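Grandbridge Swap Shelf Opens Its Doors Again
5/17/23

The Swap Shelf is back, and it's bigger than ever!
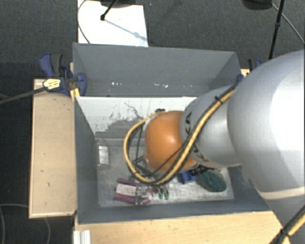 If you missed the first round last year, the idea couldn't be simpler. You bring in kitchen things, tools, toys, books or garden gear that you don't use anymore, and you take home whatever catches your eye. There's no money involved and no points to keep track of. You don't have to bring something to take something, either (although most people do both, and plenty go home with more than they came with).

We've moved from the old space on Rumel Street to the ground floor of the Jomthorpe building, right across from the bus stop. What a difference! There's daylight, a ramp at the side door, and enough room that two strollers can pass each other in the book aisle. The old place had its charm, but anyone who ever tried to get a floor lamp down those stairs will be as happy as we are.

Last season 2,000 items found new homes, and 215 households signed the guest book. Our goal for this one is 500 households, and judging by the line on opening morning, we may need a second guest book before August. The very first thing to go was a waffle iron. The second was a box of 200 jigsaw puzzles' worth of loose pieces, which a very cheerful family has promised to sort out over the summer -- please let us know how that goes!

A few notes on what we can take. Clean and working is the rule for anything with a plug. Dishes are fine with a small chip, but please leave cracked glass at home. We love board games, and we love them even more with all the pieces. Mattresses, car seats and paint have to go to the county drop-off, and we have printed directions at the front desk.

What we could really use right now is canning jars, hand tools, kids' rain boots in any size, and cookbooks. The cookbook shelf emptied out in a single afternoon, thanks in part to Café Hà next door, which sent over coffee and sesame cookies and got everybody talking about food.

The door is open from ten to four, and drop-offs close at three so we have time to get things onto the shelves. Come by, poke around, stay for a chat. And if you have a good story about something you found here, write it on a card and pin it to the board by the entrance. We read every single one!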